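Plornia tribunal orders rerun of ombudsman shortlist

By Lambros Vasilakis
January 2024
14 comments | 37 shares

An administrative tribunal has set aside the shortlist for the post of Plornia city ombudsman and told the appointments board to score the applications again.

In a written ruling, the tribunal found that two members of the board changed their marks after the closing date for assessment without recording a reason. The city's appointments code allows marks to be changed only by a signed note placed on the candidate's file. No notes were found for the files in question.

The case was brought by Chrysanthi Andreadis, a former deputy ombudsman, who was placed fifth. Four candidates were to be interviewed. The ruling makes no finding on whether she should have been among them. 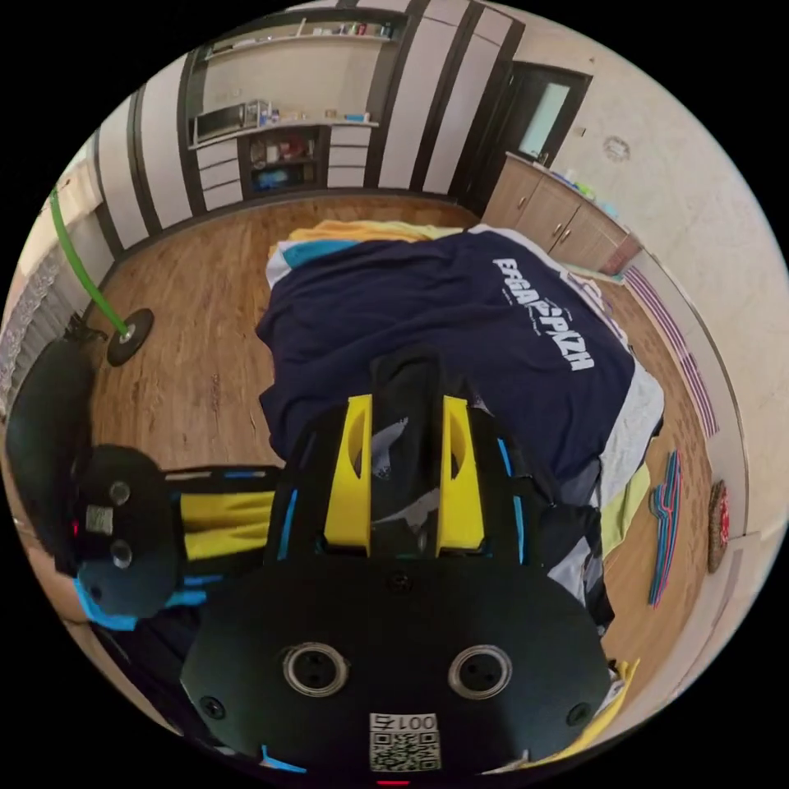 The board's chair, Pantelis Gkikas, said the ruling would be followed in full and that the changes had been "a failure of paperwork". He declined to say whether the two members would take part in the second round of scoring. The tribunal left that question to the board, but said any member who did so must first declare earlier marks in writing.

The post has been vacant since the last holder retired. Forough Ebrahimi, acting ombudsman, told councillors that her office had 667 open complaints, of which 130 had passed the time limit for a first reply. She can issue findings but cannot open an inquiry on her own authority, a power held only by a confirmed ombudsman.

Councillor Princess Pascual, who represents Tarka ward, has tabled a motion to extend that power to the acting holder until an appointment is made. It needs a simple majority.

The city must pay Andreadis's costs, set at 3,160 euros. It has 21 days to appeal against the costs order. The new shortlist is to be published with the marks attached and the names of unsuccessful candidates removed.

Last updated: 16:42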